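June 2023, Wednesday

Stringing bench, back room. Mostly the Grollier frames today.

Job 3737 first, as Eusebio Henao wants the pair back before the doubles on Saturday. Two identical frames, same string, same tension asked for. He says one plays softer. Put both on the tension tester before cutting anything and he's right, the one with the red dot on the butt cap reads lower. Grommets on that one are worn through at the throat, two of them split. The other is fine. So it may be nothing to do with how they were strung last time, whatever Wilson says. Replaced the whole bumper and grommet strip on the red dot frame. Took longer than the stringing.

Strung both on the Engelhardt, four knots, mains first, same clamp settings. Left them on the rack overnight and will measure again in the morning before ringing him.

Engelhardt: left clamp is slipping again on thin string. Cleaned it with spirit and a toothbrush, which helped for one racket. Rigoberto thinks the jaws are worn and wants to order new ones. I'd like to try a quarter turn on the adjuster first – last time we went too far and it marked the string. If it's still slipping on Friday, order them.

Ball machine trial, Henora string, continued from last week. 792 balls through on the test frame so far. No break. Notching on the centre mains is visible but shallow, and the strings have stopped sliding back by themselves. Tension loss was quick in the first hour and has been slow since. Heriberto ran the machine and says the feed jams if the older balls are mixed with the new ones. Keep them in separate baskets please.

Reel stock: 641 metres left of the Henora, which should see us to July. The natural gut from Grirden hasn't arrived. Rang them, no answer, left a message. Two customers are waiting on it, both have been told.

Note on the wooden frame that came in for the club display. It's warped, not badly, and the owner only wants it to look right on the wall. Strung it by hand at a low tension with the old synthetic, a bit at a time from the centre out. It creaked once at the head and I stopped there for ten minutes. No crack that I can find. Do NOT let anyone hit with it. Put it back in its press. Invoice is 102, agreed beforehand.

Jobs for tomorrow:
Measure the Henao pair and ring him
Sort the awl points, half are blunt
Chase Grirden
New blade for the small cutters
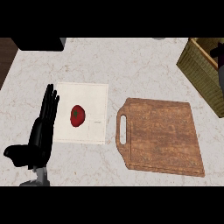
Front desk next, where rackets get handed in and collected. The old top has gone rough where people lean the frames on it and it catches on the bumpers. Dayana Muñoz is keen on a pale marbled top, light grey going to off-white with thin tan and rust veins, and a dark brown wood floor beside it. I don't mind the look, and the veins would hide the odd scuff. My worry is dropped awls and how it takes grip adhesive. Wilson has asked for an offcut, so we'll put some adhesive on it and leave it over the weekend. Whatever we choose, the front edge needs rounding off.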